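Subject: Re: [automation-users] Favex open day at Drandport, was it worth the drive?
Date: January 8, 2018
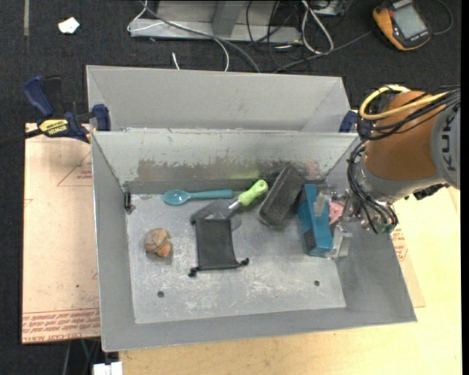
Can the Favex cell pick from a bin of mixed items without being taught each one first?

It can for most of what we put in front of it, as long as the item has a flat side or a handle the fingers can close on. Soft things and small round things are less certain. More on that below.

I went to the open day and promised the list a report. It was held in the Favex building at Drandport, in the long room on the ground floor, with the doors open from nine until four. The sign-in sheet had 61 names on it when I left. Most were from packing and parts handling, with a few people from schools.

To answer the questions in the earlier message, which I have kept at the bottom so the replies make sense:

1. The bin

It is a plain sheet-metal bin with sloped walls, scratched and scuffed on the inside from use. I mention the walls because they matter to anyone planning to use flat-sided totes. With the walls leaning outward, the gripper has more room to come in near the edges. I asked if they had tried straight walls. The answer was that they have, and the pick rate drops, mostly on items pushed up against a side. They would not give me a number for that and I did not press.

The bin was held with a clamp at the side, the kind you would have in any shop, with the IRWIN label on it. If you are setting up something similar to try out at home or in the lab, you do not need a special fixture for the bin. You do need it to stay where it is. One of the Favex staff told us that a bin moved by the width of a finger is enough to put the first few picks off until the position is checked again.

2. The arm

It is a KUKA. The gripper is a two-finger one that Favex put together themselves. They use the arm as it comes and have not changed anything inside it. Cables run along the outside of the arm, and I asked about wear. They replace the outer cable set on a schedule and had last done so in August. Somebody behind me asked why they do not route them differently, and the reply was that they change the gripper too often for it to be worth the trouble at this stage.

3. The items

Household objects, mixed on purpose. For those who asked for specifics, the set in the bin when I got to the front of the group included a teal plastic spoon, a kitchen tool with a lime-green handle, a black drawstring pouch, a blue box, and a dark block leaning next to it. The staff swap the set between runs. Visitors were allowed to choose from a table of spares and drop things in, and they did not arrange them afterward.

The spoon is a harder item than I would have guessed. It lies low on the floor of the bin and there is not much height for the fingers to get hold of. In the runs I watched it was missed twice and picked once. Boxes were the easiest. The pouch was picked by the edge every time I saw it tried, and once it slid out on the way up and fell back in. The software noticed the drop and went on to a different item, then came back to the pouch later.

4. The numbers

They had a sheet on the wall with results from the day before. It said 172 attempts and 143 good picks. A good pick by their rule means the item left the bin and was set down in the drop area. A pick that slipped above the bin was counted as a miss, even if the item was picked on the next try. I think that is the fair way to count it. I have seen vendors count retries as part of the same pick, so ask about this when you compare.

The sheet did not break the results down by item. I asked for that and was told they have it but it was not printed. They offered to send it to people who left an address. I left mine and will forward it to the list if they have no objection.

5. The software

The part that chooses where to grab is called Jivdale. It is a separate program from the one that moves the arm, and that one is called Ki. You can run Jivdale without Ki if you already have your own way of moving the arm, but they have only tested this with one other setup and would not say which. The two talk over the ordinary network. Both were running on one desktop computer next to the cell, which was older than I expected.

Jivdale gives a list of possible grabs with a score for each. Ki takes the top one it can reach without hitting a wall. If it cannot reach the first 3, it stops and asks for a new camera image. There was a screen where you could watch the scores change, and I found this more useful than watching the arm. On the spoon, for example, the scores were all low, so the program did at least know that it had a poor choice in front of it.

6. Speed

Slow. They run it slow when visitors are in the room and said so at the start. I cannot tell you what it does at full speed as I did not see it. If speed is the thing you care about most, this visit would not have answered your question.

7. Safety

There was a line on the floor and a staff member with a stop button in hand for every run. When someone stepped over the line to get a better look, the arm was stopped and we waited until it was cleared. No complaints from me on that. There was no fence, and they told us that a customer cell would need either a fence or a scanner depending on where it goes.

8. Price

They do not have a price list. Everything is still quoted case by case. I was told that a trial with your own items can be arranged at Drandport and that you bring the items with you. You get the results the same day. There is a charge for the trial if it takes longer than a morning.

Things I did not like: the talk before the demonstration was too long and half of it was about the company. The room was loud once the second group came in, and those at the back could not hear the answers. There was no handout. Parking was fine if you came early, and people who arrived after ten were sent to the lot on the other side of the road.

Things I did like: they let it fail in front of us and did not restart the run when it did. The person running the cell answered from what had been seen in the log and said "I don't know" a few times.

My own use would be sorting returned small parts, which are mostly hard and have edges. For that I think it is worth a trial, and I am going to ask for one. If you handle bags or anything that sags, I would wait for the item breakdown before making the trip.

If anyone else from the list was there in the afternoon, please add what you saw. I understand they switched to a different gripper after lunch and I had to leave before that.

> Hello all,
>
> Is anyone here going to the Favex open day at Drandport? It is too
> far for me to go on the chance that it turns out to be a sales talk
> with a video. If one of you is going, I would be glad of a short
> report afterward.
>
> What I would like to know:
>
> - What kind of bin are they using, and does it have to be theirs?
> - Which arm is it, and is it modified?
> - Are the items mixed or is it all the same part?
> - Do they show real pick numbers, and how do they count a miss?
> - Can Jivdale be run without the rest of their software?
> - How fast is it?
> - What do they do to keep people out of the way?
> - Any word on price?
>
> We looked at two bin picking systems last year and both did well with
> the vendor's own parts and badly with ours. Ours are a mix of plastic
> and metal, some in pouches, none of them large. In both cases we only
> found this out after we had paid for a test. I would like to avoid
> doing that a third time.
>
> I am also interested in whether they let visitors put their own
> things in the bin. If they do, that would tell me more than the
> slides.
>
> Thanks in advance to whoever goes.

--
You are receiving this because you are subscribed to automation-users.
To leave the list, send a message with the word unsubscribe in the subject line.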